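**Prultow household manipulation cell: maintenance and setup report, January to March**

Prepared by Rhea Quiambao for the Lashari fund. Site: Drusville, bedroom cell.

The cell ran for most of the quarter. We lost time twice, once to a wrist connector on the right arm and once to a calibration problem that took longer to find than it should have. Both are closed. The overhead cable run is still open and is the main item for next quarter.

**Right arm, wrist connector**

In January the right hand began dropping off the bus in the middle of a reach. The fault cleared on restart and came back within the hour. Alfredo Policarpio swapped the hand controller first, with no change, then found the fault in the connector at the wrist end of the external cable. The pins on the cable side had worn. We replaced the cable with one that has a longer service loop, so the wrist can turn to its limit without pulling on the plug. Since the swap the arm has logged 218 hours with no bus faults.

The old cable has been kept in case Pledach wants it back under the supply agreement.

**Hand-to-camera calibration**

After the cable work, grasps came in 13 mm high at the far side of the mattress and were fine near the robot. We re-ran the hand-eye routine three times and got the same answer each time. The cause was the fixed camera bracket, which had been knocked during the repair. Aileen Baluyot reset the bracket, marked its position on the mount and repeated the routine. The error at the far side is now within tolerance.

The bracket position is now checked at the start of each shift, before the motors are enabled. The check is on the sheet by the door.

**Reach checks at the bed**

The basket reach is our standard check after any work on the right arm. The plush set goes in the basket, the basket goes on the bed, and the hand is brought in over it at low speed. The operator watches the thumb clearance at the rim and the slack in the wrist cable.

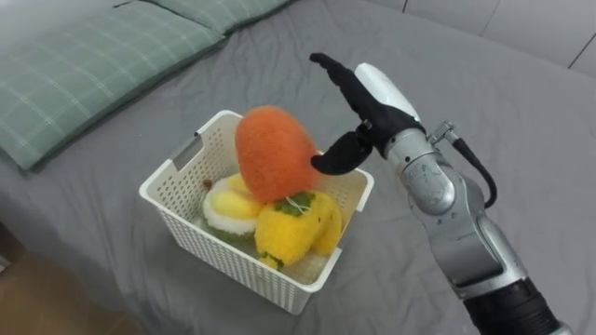
Right arm and basket during the reach check.
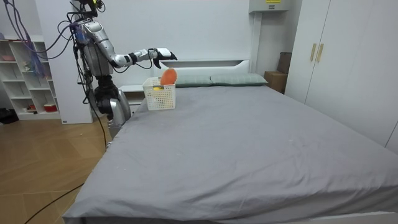
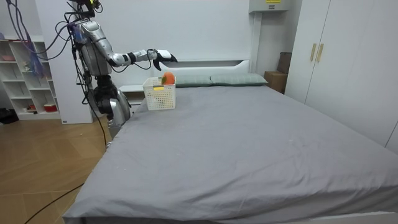 Brittany Gagnon read a draft of this section and asked why the check is done on a mattress at all, when a hard table would give a repeatable height. Her view was that a soft surface hides small errors, and that we could have caught the bracket problem a week sooner with a table and a fixed block. She also wanted the low-speed pass recorded as joint values as well as a pass or fail, so that drift shows up before it becomes a fault.

We agree on the second point and have started logging joint values. On the first, we will keep the bed check and add a short table check before it. The table check adds a few minutes and needs no new parts.

**Overhead cables**

The bundle that comes down over the shoulders needs to be redone. It works, but the loops are uneven and tracing a single line takes too long. During the January fault Alfredo spent most of a morning on that alone. The plan is to split power and signal, label both ends of every line and fit a strain relief above the torso. Liesbeth Wouters has drawn the new layout. Work is booked for April and will take the cell down for two days.

**Spending**

- Wrist cable and connectors: $580
- Labels, clamps and sleeve for the April work: $90

Both came out of the maintenance line. No transfer is requested.

**Next quarter**

- Rebuild the overhead cable run
- Add the table check and write it into the shift sheet
- Inspect the left arm wrist connector, same type as the one that failed
- Order a second spare cable once the length is settled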